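Open House at the Ladum Workshop: I Went, I Folded, I Want to Go Back

28 Apr 2018

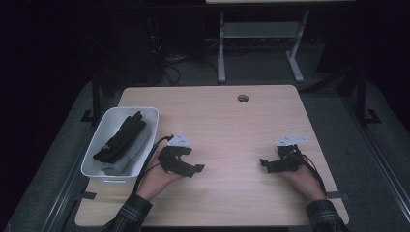

Hands on with the grippers

So I finally made it over to Fuststead for the Ladum open house, after missing the one in December, and I'm still talking about it at dinner. They're in the old Rivadeneyra mill, the brick one with 1892 over the door, and parking is terrible, so take the bus if you can.

I figured we'd stand behind a rope and watch a robot wave. Nope! They sat us down at a table with a white bin of folded cloths and a gripper for each hand. You hold them so the jaws face each other, you reach over, you pick up a cloth, you try to fold it. The grippers track how you move, and all of that goes into Trerka, their project for teaching robot arms to handle laundry.

I have been folding towels for 40 years and I was awful at it. You lose your fingertips, basically. I kept pinching two layers when I wanted one, and the black cloth was worse than the gray one (I couldn't see the edges of it). The cables take some getting used to too — I kept lifting my elbow to keep mine out of the way. By my third try I had something you could almost call a square, and the woman running the table said she'd keep it. I think she was being kind.

The robot demo

After that we went upstairs to see the arms do it on their own. Slow! One towel took longer than my whole turn at the table, and it dropped the first one. But then it picked up a corner, sort of shook it out, and laid it flat, and the whole room clapped. The kids in front wanted it to do socks. Socks are not ready yet, we were told.

If you want to go

The next one is planned for the fall. They take 60 visitors, in two groups of 30, and our group filled up fast. It's free, but you need to sign up at the front desk. Wear sleeves you can push up, and get in line for the folding table first.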